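工单 271:左臂第三枚齿轮下放阶段反复触发接触超时

项目:Pandovgate 双臂装配
模块:控制 / 接触状态机,感知 / 轴位估计
提交人:张咏诗(Wing-sze Cheung)
处理人:Nabil Khasawneh
优先级:高
状态:已合并,观察中

现象

行星盘装配任务,前两枚齿轮装入正常,第三枚由左臂夹持,在下放到空轴上方之后进入 CONTACT_SEARCH,停在原处不再下降,直到超时退出。状态机报的是 E_CONTACT_TIMEOUT,没有力超限,也没有关节跟踪误差。

执行器日志截取(左臂,时间为相对任务开始的秒数):

41.802 [fsm] APPROACH -> DESCEND
41.803 [fsm] target frame: post_c, source: plate_pose_est
43.110 [ctl] fz_filt = -2.4 N, thr = -2.0 N
43.111 [fsm] DESCEND -> CONTACT_SEARCH
43.112 [ctl] search pattern: spiral, r_max = 1.5 mm
49.115 [fsm] CONTACT_SEARCH timeout
49.116 [fsm] -> ABORT_HOLD, E_CONTACT_TIMEOUT

43.110 这一刻末端距轴顶还有 9 mm 左右(按正运动学算)。也就是说判定“接触”的时候齿轮在空中。后面六秒螺旋搜索也是在空中转,不可能找到孔。

复现条件

分支 main,左臂控制频率 500 Hz,力滤波为二阶低通,截止 15 Hz。
机器人进程重启后前几轮不出现,之后出现频率上升。
右臂做同样动作没有复现过。
仿真里没有复现过。

我先跑了 122 轮完整任务,失败 13 轮,全部停在同一状态。其余轮次全部装到位,没有别的错误码。

张咏诗

第一轮排查:感知

Nabil 接手。先看是不是轴位估计偏了,导致齿轮碰到盘面或者旁边已装的齿轮。

plate_pose_est 的输入是头部相机。盘子是拉丝铝,反光强,中心孔边缘的拟合在某些光照下会跳。把失败轮次的估计结果导出来和成功轮次比:

成功轮次,盘心 xy 标准差 0.31 mm
失败轮次,盘心 xy 标准差 0.34 mm
成功轮次,盘面法向偏差均值 0.6 度
失败轮次,盘面法向偏差均值 0.5 度

看不出差别。空轴的检测置信度在失败轮次里也都高于 0.9。螺旋搜索半径 1.5 mm 足够吃掉这个误差。

另外查了 tf 树,head_cam 到 left_base 的外参没有被改过,上次标定是二月,残差正常。

感知这条线先放下。

第二轮排查:停在 ABORT_HOLD 时的现场

超时后不要回零,保持 ABORT_HOLD,把头部相机和关节状态一起存下来。ABORT_HOLD 下控制器只做位置保持,力环断开,可以安全读数。

现场能确认的是:第三枚齿轮仍夹在左夹爪上,铝盘上立着两枚齿轮,中心孔左侧有一根短轴,应当就是 post_c。左夹爪上那根细黑线向上拱成一个很高的环,再弯回腕部。 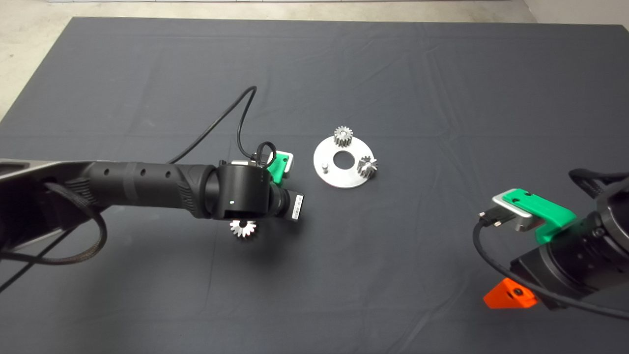 第三轮排查:力信号

力传感器零偏是在任务开始时采一次,姿态为 HOME,腕部大致水平。之后按工具质量和质心做重力补偿。下放姿态与 HOME 的腕部滚转差将近 70 度。

假设:线缆环对夹爪有一个随姿态变化的附加力,重力补偿模型里没有这一项。

验证方法:不放盘子,左臂夹一枚齿轮,从 HOME 走到 DESCEND 起点,停两秒,读 fz_filt,再回 HOME。重复若干次。空中没有任何接触,补偿正确的话读数应该在零附近。

结果:

HOME,fz_filt 均值 0.05 N
DESCEND 起点,fz_filt 均值 -1.1 N
DESCEND 起点,单次最低 -1.7 N
右臂相同动作,均值 -0.2 N

左臂到了下放起点,阈值 -2.0 N 已经被吃掉一半以上。再加上 DESCEND 启动时的加速度项和滤波器瞬态,越过阈值很容易。

把理线位置临时往腕部方向收一点,让环变矮,再测一次,左臂均值变成 -0.6 N。方向对得上。但我不想把修复建立在理线上,换一次夹爪就失效。

“重启后前几轮不出现”的原因也找到了。tare 节点启动时会采一次零偏,之后每轮任务只在偏差超过 0.5 N 时才更新,更新时用的是指数平均,系数 0.1。零偏跟着历史姿态慢慢漂。启动后的零偏是干净的,跑的轮次多了才偏到坏的一侧。

代码位置:

force_tare/src/tare_node.cpp,函数 maybeUpdateBias()
contact_fsm/src/descend_state.cpp,函数 isContact()

张咏诗回复

零偏那段是我写的,当初是为了抑制 Prasertsri 那批传感器的温漂,本意是缓慢跟踪。没有考虑采样姿态。同意改掉。

有一个疑问:为什么仿真里完全没有?仿真里也有传感器噪声模型。

Nabil 回复

仿真里的线缆没有建模,夹爪上除了刚体就是噪声。噪声均值为零,零偏更新几乎不触发。后面可以在仿真里给左腕加一个弹簧近似,但不放在这张工单里做。

修复方案

讨论过三种:

方案 A,把接触阈值从 -2.0 N 放宽到 -3.5 N。改一行参数。缺点是齿轮真正碰到轴顶的时候压得更重,轴孔有倒角问题的那批件会卡住。不采用。

方案 B,辨识线缆力,写成腕部姿态的查表,加进重力补偿。精度最好,但每次重新理线都要重做,维护成本高。暂不采用。

方案 C,在 DESCEND 起点静止后重新采零偏,接触判定改用相对量,并增加高度门限。采用。

方案 C 具体改动:

一、状态机在 APPROACH 与 DESCEND 之间插入 SETTLE_TARE。进入后等待关节速度全部低于 0.005 rad/s,且持续 100 ms,然后采 200 ms 的力数据,取中位数作为本次下放的局部零偏。局部零偏只在 DESCEND 和 CONTACT_SEARCH 内有效,退出即清除,不写回 tare 节点。

二、isContact() 的判据改为:

fz_rel = fz_filt - fz_local_bias
contact = (fz_rel < -2.0) 连续 8 个控制周期
 且 (z_tool - z_post_top) < 4.0 mm

z_post_top 来自 plate_pose_est。高度门限取 4 mm,是按法向偏差和深度误差的上界相加之后再留余量。高度高于门限而力已过阈值的情况,不进搜索,转 E_UNEXPECTED_FORCE,停止并抬升 20 mm。这个错误码原来就有,只是 DESCEND 里没接。

三、maybeUpdateBias() 删除指数平均。零偏只在 HOME 姿态下采,采集时校验关节角与 HOME 的最大偏差小于 0.02 rad,不满足就拒绝并打 WARN。

四、日志里增加 fz_raw、fz_filt、fz_local_bias、z_gap 四个字段,写入频率 100 Hz。原来只记了滤波后的值,这次排查有一半时间花在重建原始信号上。

参数文件(contact_fsm/config/descend.yaml)新增:

settle_vel_eps: 0.005
settle_hold_ms: 100
tare_window_ms: 200
contact_debounce_cycles: 8
contact_height_gate_mm: 4.0
unexpected_force_retract_mm: 20

单次下放增加的时间至少 0.3 秒,实测大多在 0.4 秒以内。节拍可以接受。

代码评审意见(张咏诗)

1. SETTLE_TARE 缺少超时。如果关节速度一直降不下来(例如位置环有低频振荡),会永远停在这个状态。请加 1.5 秒超时,超时转 ABORT_HOLD。

2. 中位数用 std::nth_element 可以,但缓冲区是在实时线程里 resize 的。请在 onConfigure 里预分配。

3. 高度门限依赖 plate_pose_est,盘位估计失效时 z_post_top 是 NaN,与 4.0 比较结果恒为 false,接触永远不会被判定,机械臂会一直往下压到力超限。这个必须处理。

4. 采零偏期间若夹爪宽度变化超过 0.2 mm,说明齿轮在滑,应放弃本次采样。可以另开工单。

Nabil 回复评审

1 和 2 已改。

3 确实漏了。现在进入 DESCEND 之前检查 isfinite(z_post_top) 和估计时间戳,时间戳早于 500 ms 或值无效时不允许下放,回到 APPROACH 重新请求一次估计,第二次仍无效则报 E_PLATE_POSE_STALE。DESCEND 过程中头部视野会被夹爪遮挡,所以 z_post_top 在进入时锁存,不再更新。补了单元测试 test_descend_nan_height 和 test_descend_stale_pose。

4 同意,另开。

验证

先重跑失败轮次的回放。把录下来的力信号灌进新的 isContact(),13 轮的误触发全部消失,高度门限和相对量各自单独打开时也都能拦住。两个都保留。

真机,同一套夹具,理线恢复成原来的高环,不做任何调整:

总轮次 225
E_CONTACT_TIMEOUT 0
E_UNEXPECTED_FORCE 1
E_PLATE_POSE_STALE 2
其余完成

E_UNEXPECTED_FORCE 那一轮查过,z_gap 为 7.3 mm,fz_rel 在 12 ms 内跳到 -5 N,fz_raw 同步。不是漂移,像是线缆在运动中挂了一下再松开。控制器按预期抬升停止。没有重现。

E_PLATE_POSE_STALE 两轮连在一起,相机驱动那段时间掉帧,与本工单无关,已经转给 Lallatero 相机驱动的队列。

接触时 fz_rel 的峰值均值从 -3.1 N 降到 -2.6 N。插入成功前的螺旋搜索圈数没有明显变化。

合并与回滚

已合入 main。Porklow 产线分支还没有同步,那边的腕部理线方式不同,建议先按第三轮排查里的方法量一次空中 fz_filt,记录下来再合。

如需回滚,把 descend.yaml 里 contact_height_gate_mm 设为 -1 可以单独关闭高度门限,局部零偏不受影响。不要恢复 maybeUpdateBias() 的旧版本。

遗留项

仿真左腕增加线缆弹簧近似,参数先用空中测得的 -1.1 N 拟合。
SETTLE_TARE 期间夹爪滑移检测。
右臂同样启用 SETTLE_TARE,目前仅左臂打开,开关为 enable_local_tare_right,默认 false。
力滤波截止频率 15 Hz 是否偏低,等 100 Hz 日志积累一段时间再看。

张咏诗补充

右臂的开关我在测试机上打开了,跑了一个下午,没有新错误码。局部零偏基本落在 -0.1 到 -0.3 N 之间,和 Nabil 量的 -0.2 N 一致。等左臂观察期过了再把默认值改成 true。

另外提醒用旧脚本解析日志的人:新字段加在行尾,按列号取值的不受影响,按列数做校验的会报错。parse_contact_log.py 已更新,旧版请删掉。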